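The Keyboard Test

The notice from Hustus was dated 1 Jul 2025 and ran to 2 pages. Page one said the Dredotley line would move to arm handling. Page two listed the jobs that would be affected. Baltasar Ulloa was on page two, under "returns sorting, manual," and beside his name someone had typed "reassigned, sim validation."

He had sorted returns at Vetbridge since it opened. A tote came in, he picked out the item, decided what it was and put it in the right bin. His rate was 300 items a shift. His new rate was not stated.

Sim validation took place in a room upstairs with two desks and a thermostat under a locked cover. The other desk belonged to Fuentealba, who had written most of the scene files and did not talk before ten. The job was to run a trial, watch it through both camera views, and mark each grasp as accepted or rejected. A rejected grasp needed a reason code. There were 8 reason codes.

"What if it's none of them?" Ulloa asked.

"Use the closest one."

He opened the first trial in the queue. Item class: keyboard, used. Surface: wood table. Other objects: bowl, green container.
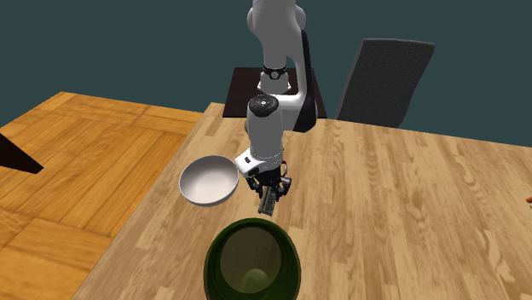 Room view, then wrist view.

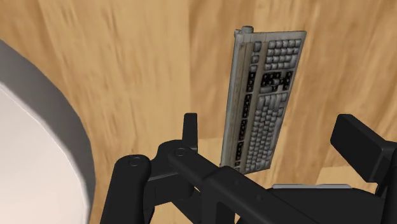 Reason Codes

He played the trial four times. Then he went down to the floor, took a keyboard from the electronics tote and held it upright by one end, between two fingers. It swung. He moved his grip toward the middle and it swung less. He put it back and returned upstairs.

"How heavy is it in the file?" he asked.

Fuentealba looked it up. The mass field held the default value. Every item in the class had the default value.

"So it weighs the same as a sponge."

"It weighs the same as everything."

Ulloa went through the codes again. Slip. Collision. Wrong item. Timeout. The rest concerned the joints. There was no code for a thing that weighed the wrong amount, so he chose Slip and wrote in the comment box: Would turn in the fingers. Hold it nearer the middle. Check for dirt, old ones are greasy at the edge.

The comment box accepted the text. The dashboard moved the trial to a column called Disputed, which had been empty until then.

By the end of the week the column had its own scroll bar. Hustus sent a message asking whether the reviewer had been trained. Fuentealba answered it without showing him the reply, and on Monday the mass field was open for editing — for the keyboard class only, pending review.

Ulloa brought the kitchen scale from the break room and set it on his desk. He weighed keyboards through the morning and typed in the values one at a time. Below him the sorting stations were being unbolted. He could hear the impact driver through the floor, a few seconds on each bolt.

At noon the scale's battery died. He wrote out a request for another, found that the form wanted a job title, and went to ask Fuentealba what his was.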